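We use cookies to remember you between visits. Accept / Manage settings

Print this story | E-mail this story

The Ferry to Grokomell

I told my sister I'd be on the early ferry, and I meant it, I really did, but then the woman at the Jindport ticket window said the soup lady was aboard the later one. Well! You don't walk away from that. I'd been hearing about that soup since I was a kid.

So I sat on my suitcase for 3 hours and ate a whole bag of peanuts (dinner, lunch, whatever it was by then) and watched the gulls fight over a sandal. It was June and the harbor smelled like tar and oranges. A man next to me was going to Kpodo to sell a clock. He'd wrapped it in a bath towel and it kept chiming through the towel, always at the wrong time, and every time it did he said "sorry" to it and patted it.

When the ferry finally came in, the soup lady turned out to be 70 if she was a day, with a pot the size of a washtub and a line already down the stairs. I got in it. I was maybe ten people back when the clock man tapped my shoulder and asked if I'd hold his clock while he went to find the bathroom, and I said sure, and then the line moved and he didn't come back.

He didn't come back when we passed the Furier lighthouse either. I had a bowl in one hand by then and the clock under my other arm, chiming away, and the soup was so good I could've cried (ginger, I think, and some kind of smoky fish). I had 2 bowls. I'd have paid 1,000 a bowl, in any money you like!

We docked at Grokomell after dark. My sister was standing on the pier in her slippers, arms folded, working up to a speech, and I was working on my excuse.
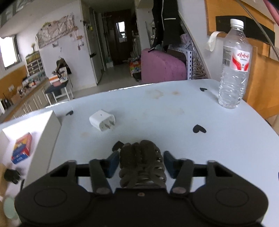

"Before you start," I said, and right then the clock went off, eleven big chimes, and she stood there and waited for every single one of them. Then she looked at the towel.

"Is that Dad's?" she said.

I pulled back the corner and held it up to the light.

More stories
The Understudy's Coat
Salt on the Windowsill
My Aunt and the Accordion
A Room Over the Bakery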